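Domell Grid Mat, Gray, Large
Reviewed by Srivastava for the Home Workroom pages

The Domell is a thin gray mat with a white grid printed on it. It is sold as a craft and hobby surface. I bought the large one, which is 62 inches long, and have used it for two months on a counter that has to serve for cooking as well as for candle and dye work. Domell makes it in two sizes. The smaller one would suit a desk.

I came to it from an Arnico silicone mat, which was fine with hot things but picked up lint and never looked clean. The Domell has a flatter, more cloth-like face. Paper slides on it without catching and small parts don't bounce much when dropped.

It arrived rolled in a tube. The ends curled for a few days. I laid heavy books on the corners overnight and the curl mostly went, though one short end still lifts a little when the room is cold.

The grid is the reason to buy this mat over a plain one. I use it to line up wick tabs, cut labels square and keep test batches in order. The lines are pale enough to ignore when you don't need them. They have no numbers, so you count squares yourself or keep a ruler handy. I checked the spacing with a steel rule near the middle and at both ends and it was even. Mine has not stretched.

Racks and stands sit well on it. A tube rack with a flat base does not rock or creep when you pull a tube out, and on my bare counter the same sort of rack moved every time. Clear tubes are easier to read against gray than against white, especially with pale dye. I hadn't thought about color when I ordered and would now pick gray again.

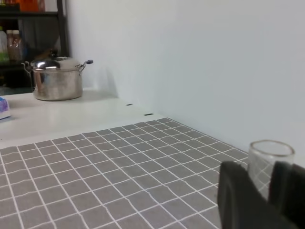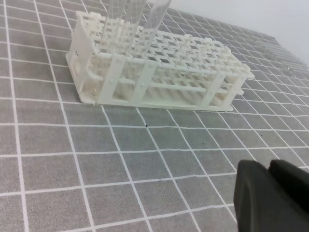 Last changed: August

The maker's leaflet says to keep hot pans off it, and I do. Pots go straight on the countertop and the mat stops short of them. If you want one surface that takes a pan from the burner, the Arnico is the better purchase. Warm wax is no trouble. It sets on the surface and lifts with a plastic scraper, leaving a faint shine that goes after a wipe with dish soap.

Cleaning is average. Crumbs brush off. Small dark specks show up clearly on the gray, and some of them need a fingernail. Dye is the weak point. Blue left for an hour came out with rubbing alcohol, but red left overnight has not come out at all. I now put a tray under anything red.

It is not a cutting mat. A light pass with a craft knife left a line that I can feel with a finger. Domell does not claim otherwise, but Mamix, where I ordered it, lists it next to the cutting mats and the product page there could be clearer.

The printing has held up. I have wiped it down most days and set down and picked up jars on the same patch roughly 1000 times, and the lines there are as white as the rest. The edges are cut plain, with no binding. There is slight fraying at one corner, the one I reach across most.

Good points: even grid, useful length, stays put, easy on glass.
Bad points: stains with strong dye, marks under a blade, slow to lie flat.

I would buy it again for bench work. For a counter used only for cooking I would leave it. The smaller size uses the same material according to the leaflet, but I have not tried it.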